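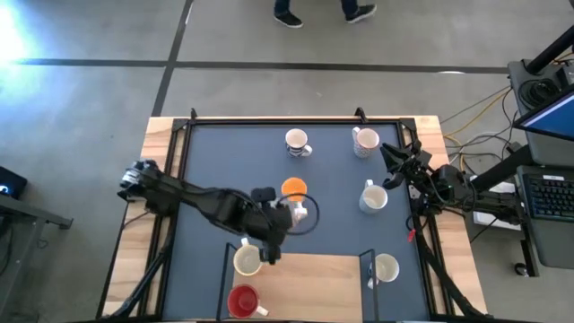 Figure 2. Mug layout for the gripper comparison, left gripper over the cream mug.

4.3 Comparing two grippers with the mug test

Run this test after both arms have passed the homing check in 4.2. It compares how each gripper takes hold of a handle that points in a different direction each time.

1. Set the mugs on the blue work surface and turn the handles different ways. Leave room for a gripper to come down beside each one.

2. In Tososow, open Grip Trials and choose the layout named Gebretsadik. Enter the jaw set fitted to each arm.

3. Jog the left arm until its gripper is above the first mug. Keep the right gripper raised and near its own side of the table.

4. Lower the left gripper slowly and close on the handle. If the jaws touch the rim first, open, raise and turn the wrist before trying again.

5. Press Record, lift the mug, hold it, and set it back down.

6. Repeat for each mug, then send the left arm home and run the same mugs with the right arm.

7. Save the run under the jaw set name – not the date – so the results sort together.

Note: Put every mug back with its handle at the same angle before changing arms. A run with moved handles can't be compared with an earlier one.

Note: The default closing force is 27 percent. Austra Pētersons used this value for all 2,696 trials in the Prerance set, so leave it alone if you plan to compare against those results.

CAUTION: Check the cable loop near the wrist before each turn. Stop if it pulls tight.

CAUTION: Keep hands off the work surface while either arm is powered. Anyone near the table must be able to reach the stop button.

Replace the jaw pads after 1,000 closures. Pads can be ordered from Skiltedwood; ask for Botond Lengyel in parts and give the jaw set name. Fitting steps are in 6.1.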